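The ferry to Clekovness had stopped running by the time I got the letter about my uncle's house, so I drove the long way, 504 miles with the heater stuck on. It was a Thursday in June. The key was under the bucket, where it had always been.

He had left me the house, a boat with no engine and a debt of 1,955 to the yard at Wan. The lawyer's note said the debt was mine if I kept the boat. I read it twice in the kitchen and went to bed in my coat.
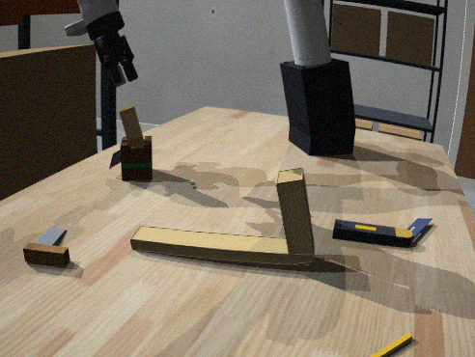 Wood on a wooden table.
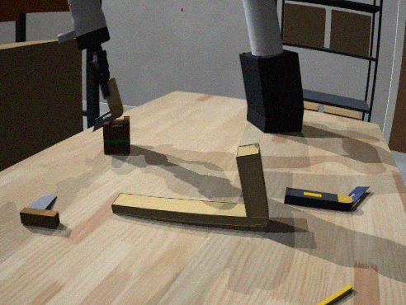
In the morning the woman from next door came over with eggs and told me I should let the boat go, that my uncle had meant to sell it for 19 years and it had made him miserable every one of them. The yard would take it for 700 off the bill, she said, and they would be glad to be asked.

I said I would think about it. She put the eggs in the sink and left.

I walked down to the slip before lunch. The boat was on its side in the weeds with the name half gone from the stern. He had called it Ikutano, after a place he never got to. I had been out in it once, when I was eight, and I was sick the whole way and he didn't turn back. He gave me a peppermint and told me to look at the land.

The tide was out. I sat on the gunwale until my legs got cold - longer than I meant to - and then I went up and called the yard. The man asked what I wanted to do.

"How much for an engine?" I said.

He put the phone down to go and look.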